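Curbside recycling pickup in Munel moves to every other week

January 19, 2023

Munel will switch to every-other-week recycling pickup in July, the town said Thursday, ending the weekly service that residents have had under the current contract.

Trash will still be picked up once a week on the same days as now. Recycling will be picked up on the same day as trash, but only every second week. The town will be split into an east zone and a west zone, with Kwon Avenue as the dividing line. Homes on the avenue itself will be in the west zone.

The change is part of a new agreement with Clollia, the hauler that has served the town under the contract now ending. The town council approved the agreement this week after a public hearing that ran past 10 p.m. Under the new terms, the average household will pay $28 a month for trash and recycling combined. Weekly recycling under the same agreement would have added $64 a year to each bill, according to the town's public works department.

Households that need more room can ask for a second recycling cart at no charge. The town has 442 extra carts in storage at the Florkard Road yard and will hand them out in the order requests come in. Once those are gone, residents will go on a waiting list.

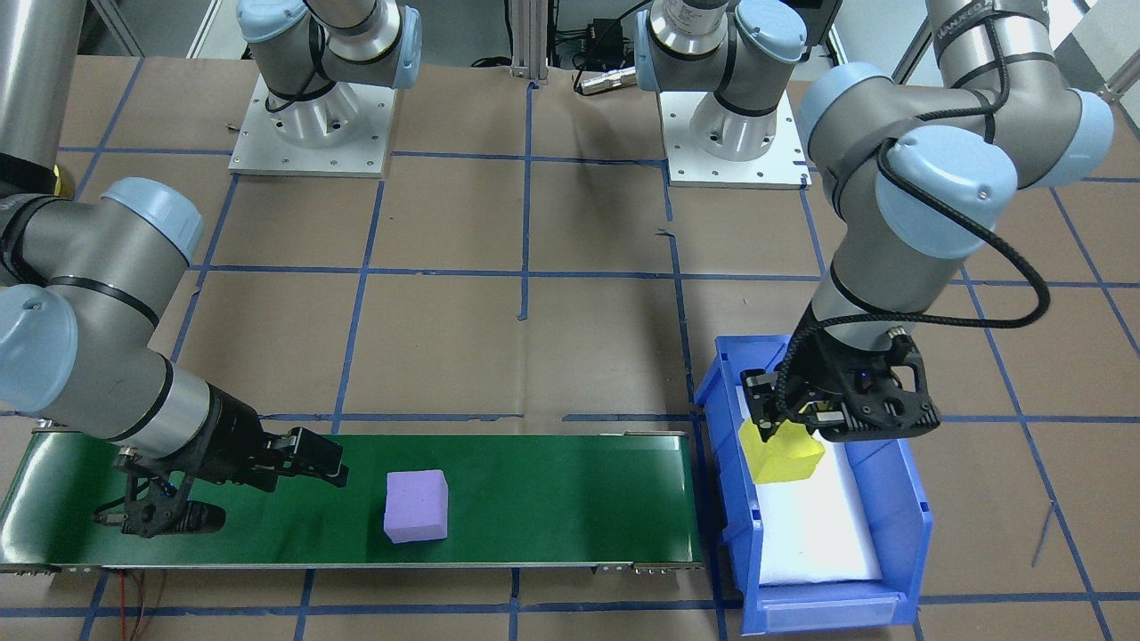
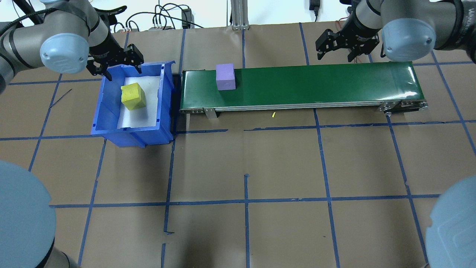

Robot arms at a work area with a blue bin and a taped grid.

Several residents at the hearing said their carts are already full after one week, mostly with shipping boxes. Others asked for the old schedule to be kept during the holidays. The council did not add a holiday exception, but the agreement lets the town order extra pickup days at a set price.

Apartment buildings with shared dumpsters are not affected. Neither are businesses, which arrange their own service.

The list of accepted items will stay mostly the same. Cardboard, paper, metal cans, and plastic bottles, jugs and tubs can all go in the cart. Foam cups and packing foam are not accepted and should go in the trash. Plastic bags can jam sorting equipment and should be kept out of the cart, even when they hold other recyclables. Glass will no longer be picked up at the curb starting in July. It can be dropped off at the Florkard Road yard, which is open Tuesday through Saturday from 8 a.m. to 4 p.m.

Cardboard must be flattened and must fit inside the cart with the lid closed. Drivers now pick up stacks left beside the cart, but will stop doing so when the new schedule begins. Boxes too large for the cart can be taken to the yard along with glass.

Yard waste pickup is covered by a separate contract that runs through next year. Leaves and branches will be picked up on the present schedule.

The town plans to mail a calendar to each address in the spring, with zones marked in two colors. Requests for a second cart can be made by phone or at the public works counter in Town Hall. Residents who have trouble moving a cart to the curb can sign up for side-door pickup, and those already signed up do not need to do so again.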